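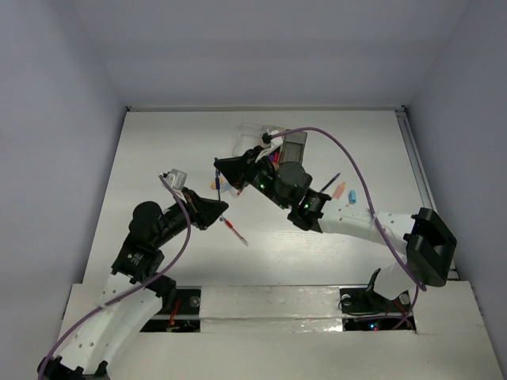 4.2 Handing over the small items

Of all the jobs at the Julcombe packing room, the sorting of pens and markers was the one people talked about most warmly, and also the one they were happiest to give away. Before the two-arm cells came in, each of the 12 packers we followed did it by hand for part of every shift, usually sitting in pairs, and a good deal of the room's conversation happened over those trays.

Upendo Ondieki, who had trained most of the others, told us she missed the company far more than the work – "my wrists don't miss it at all," she added. Her day is now spent looking after 2 cells, clearing the table when items roll together and deciding what goes back for another try. A full run is 300 pieces, and she still likes to check the first few herself.

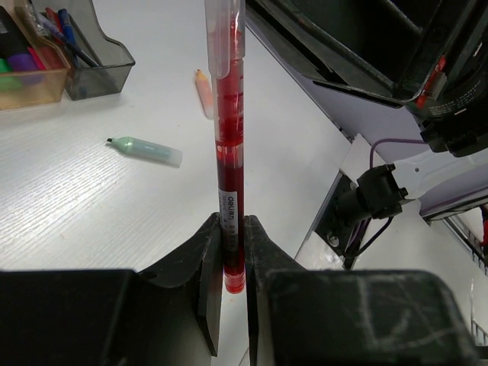 Figure 3. A red gel pen held upright between the gripper fingers, with a tray and loose items on the table behind.

14 shares · 3 comments

We had expected the packers to judge the arms by speed. Instead they spoke at length, and rather fondly, about grip: how low on the barrel a pen is taken, and whether they would have picked it up the same way. Several had begun to use the technicians' words for this, and the technicians had picked up some of theirs. One packer kept a notebook of awkward items through June, which was later used in planning the second round of training.

Not everyone was so much at ease. Four packers felt that watching was more tiring than doing, and asked for shorter turns at the cells, a point we come back to in Section 5.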